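Kemthorpe Board Appointments Data Card

Summary
Kemthorpe is a structured collection of public notices in which companies report changes to their boards of directors. Each record covers one notice and lists the company, the director named, the type of change, and the effective date. The collection is maintained by the records office at Zirnero and was last revised on April 28, 2019. 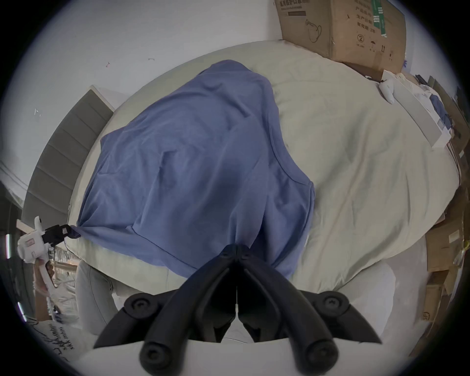
Contents
The release contains 3 tables: notices, people, and companies. Tables are joined by the notice key. Text is stored in UTF-8, and empty fields are left blank. Notices issued in both English and French, including those from Lévesque, are entered once, with the English text as the main version.

Director status
The field "independent" repeats the wording of the notice. Zirnero does not make its own finding on independence. Where a notice is silent, the field reads "not stated." Committee assignments are entered only when the notice names them. 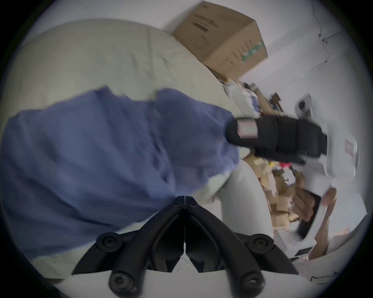

Review
Every record is read by 2 editors before release. Differences between them are settled by Laurier Doucette, who serves as data editor. Each release is also checked against a fixed set of 100 notices.

Known limits
Resignations are less fully covered than elections. Grandside changed its registered name during the period, and its earlier notices remain under the former company key. A combined key is planned for the May release.

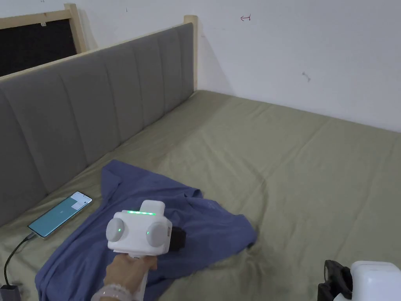
Use and corrections
The tables may be copied and shared with credit to Zirnero. They should not be used as proof of a director's current standing. Correction requests should give the notice key, the field in question, and a copy of the source notice.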